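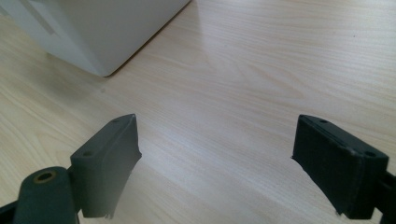 Flurnel writes that a pale tabletop like this should never be cleaned until the owner knows whether it is solid wood, veneer, or a printed surface, and I'd start there too. Still, my problem is narrower.

The table is light-colored with a fine, wavy grain and a slight gloss. A white box stands on it most of the year. When I moved the box in November there was a dull patch underneath, 23 by 36 cm, with a sharp outline. Dish soap and water did nothing. The patch can't be felt with a fingertip. The seller, Idcombe, has no record of the finish. Is this damage, and can I even it out without sanding?

Flimar
Check the underside and the edges first. If the grain pattern stops at the edge and a plain strip begins, you have veneer or laminate. If the end grain continues from the top, it is solid.

A patch with no step and a sharp outline usually means one of two things. Either the exposed area has changed color in daylight and the covered area has not, or something in the base of the box has reacted with the finish. Look at it from a low angle with a lamp behind it. If the gloss is the same inside and outside the outline, it is light exposure. Leave the area uncovered and compare again after 72 days. If the gloss differs, try mineral spirits on a white cloth, on the underside first. Wipe along the grain and let it dry before judging. Do not sand. Veneer can be thinner than a business card.

Kowalchuk
Had the same on a desk. Furniture polish hid it for a week. Put felt pads under the box.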